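Bench notebook, hand-held gripper, Merngate pins
Saturday, started 9:20 in the morning

OK, so the dropped pins are back. I thought we were done with this after the fingertip swap, and I even said so out loud to Naledi on the phone, which was clearly asking for it.

Quick recap for anyone who reads this without the last few pages. We're recording hand-held pick demos on the small Merngate pins (barrel, collar, short stub) so the arm at Rirberg has something to learn from. Pick one up, carry it across, seat it in the Bloxham fixture, let go, repeat. Yesterday's batch was 190 picks and 20 of them failed. That would be annoying but livable if they were spread out. They weren't. Most of them came bunched near the end, and in nearly every one the pin shot out sideways just as the fingers closed. One of them landed in the fan grille of the power supply, and that's the part I have to write up as a safety matter, more on that further down.

What I did first, before touching anything: went back through the logs from the Pratetti encoder. Commanded width and reported width agree all the way down until contact. So the trigger is telling the truth and the log is telling the truth and the pins are still flying. Great.

Then I checked the tips with a straightedge. Both faces look fine to me, no chips, no glue squeeze-out. Wiped them with alcohol anyway. Ran ten minutes of dry open and close with nothing between the fingers and watched where they met. They meet fine at the top. Lower down I could slip a strip of printer paper in between, and I could NOT do that when we first mounted these tips. I wrote in February that they closed flush along the whole face, and I believe past me on this one because I remember doing it twice.

So: the tips are toeing out a little under load, or something in the linkage has loosened. I wiggled everything. The right side has no play that I can feel. The left side has a tick in it, very small, more of a sound than a movement. I put a witness mark in paint pen across the joint and decided to do some slow closes on a real pin and pay attention to which side touches first.

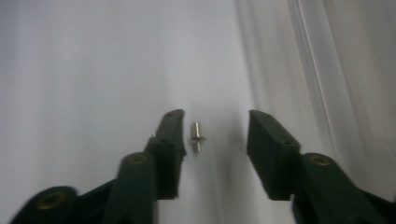
Slow-close check, fingers open, pin nearer the left tip.

I did the slow closes three ways: pin near the left tip, pin in the middle, pin near the right tip. Middle was mostly OK. Near the right tip was OK too, the finger pushes the pin over, it meets the other one and sits there. Near the left tip is the bad one. The left finger gets to the pin early, shoves it along by the collar, and by the time the right finger arrives the pin has already started to turn. Then both tips squeeze on the collar edge, the gap at the bottom of the faces gives it somewhere to go, and off it goes! I got that to happen four times in a row, which made me much happier than it should have.

It also explains the bunching, I think. Late in the batch I was tired and got sloppy about centering, and I'm right-handed, so I drift so that the part ends up toward the left tip. I looked at a few of the failed clips afterward and that is what they show. So there are two causes stacked up, the loose joint and my lazy aim, and either one alone would probably have gotten by.

Took the left finger off after lunch. The pivot screw backed out with almost no effort, so there's the tick. No threadlocker on it that I could find. I cleaned the thread, put a drop of the medium stuff on, snugged it down, and did the right side the same way while I was in there. Left it alone until 3:30 so it could set up a bit. I know the bottle says longer. I only did dry closes after that, no pins, and the paper strip no longer goes in. Witness mark still lined up.

Now the safety bit. The pin that went into the power supply did no harm as far as I can tell, but it was metal, the supply was live, and I fished it out with tweezers before I'd pulled the plug. Dumb. I'm writing it down so it's written down. From Monday's session on:

Power supply goes under the bench, not next to the work surface.
Safety glasses on for any pick of a small metal part, visitors too.
If a part goes missing, stop, unplug, then look.

I still have to fill in the incident sheet, which I'll do before I leave.

Naledi Van der Merwe called back at 4 and wants to keep the failed clips in the set, tagged as failures. I'm on the fence. The ones where I missed center are fair game, since the arm will miss center too. But the clips with the loose joint show a gripper that doesn't match the one at Rirberg — the fingers arrive at different times — and I don't love teaching it from that. We agreed to hold the whole late part of the batch out until I can sort clip by clip. I get to do the sorting, naturally. Clip 86 is the first one where I can hear the tick on the audio, so everything from there on is suspect, good picks included.

To do:
Let the threadlocker cure all the way, then redo the slow closes with pins, all three positions.
Repeat the paper strip check at the start and end of every batch and write the result here.
Ask the Merngate people if the collar edge is supposed to feel that sharp.
Order spare pivot screws, 7 of them, and another bottle of threadlocker (this one is nearly out).
Put a center line on the recording view so I quit drifting.

Stopped at 5:10. Tips are off the trigger handle and in the drawer.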